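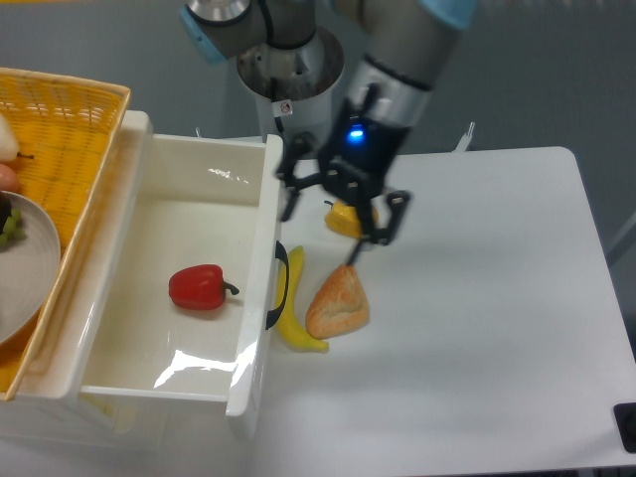

Leonie Thiele objects to the phrase "crisper drawer" being used for any drawer that happens to have a pepper in it, and would keep the term for drawers inside refrigerators. Her objection has been widely noted and seldom followed. This article uses the broader term food drawer.

A food drawer is a pull-out compartment in which fruit, vegetables or bread are kept outside the refrigerator, either built into a kitchen cabinet or forming part of a freestanding unit placed on a counter or table. It is distinguished from the fruit bowl, which is open and meant to be looked at, and from the junk drawer, with which it tends to merge if left alone.

Construction

Older food drawers were made of wood, sometimes with a tin lining and a sliding lid. Plastic units, most often white, are now common on tabletops. A smooth interior is easy to wipe and shows every crumb, a quality listed by manufacturers as an advantage. Smooth walls also let round produce roll to the back when the drawer is shut briskly. Handles may be mounted horizontally or vertically; the vertical handle has its defenders, most of whom already own one.

The flat top of a freestanding unit is rarely left bare. A woven basket is the customary occupant, holding the fruit considered presentable: pears, grapes, anything with a bit of pink in it. Grapes are often given a plate of their own, inside the basket or beside it, an arrangement for which no rule has been written down.

Contents

Bell peppers are the least troublesome residents. They bruise less readily than tomatoes and do not mind company, although they keep longer under refrigeration and are best treated as short-term guests. A red pepper and a yellow one may share a drawer, but in practice one goes in first and the other waits on the table for some time.

Bananas are disputed. They give off ethylene gas, which hastens ripening in many of their neighbors, and their shape wastes space in any rectangular compartment. Most households leave them out on the table, where they take up just as much room but are at least visible.

Bread is traditionally given separate quarters. It dries out in moving air and grows mold in damp air, and a drawer of vegetables offers the second. Triangular pieces, such as scones and some filled rolls, stack poorly and shed flour on whatever lies beneath them.

The Midum survey

The only known study of the subject in Midum looked at 753 kitchens and found that 30 had a food drawer containing nothing but food. In nine of the others the drawer held no food at all – chiefly batteries, string and takeout menus – yet was still called the vegetable drawer by everyone in the house. The survey's title page is dated 2024-07-09. A follow-up planned for September was to ask about potatoes.

Regional terms

In Darnon the food drawer is called a pull, and the basket on top of it the hat. Sarpong usage reverses neither term but applies both to the whole unit, which makes borrowing one by telephone difficult.

See also

Bread box
Fruit bowl
Root cellar
Junk drawer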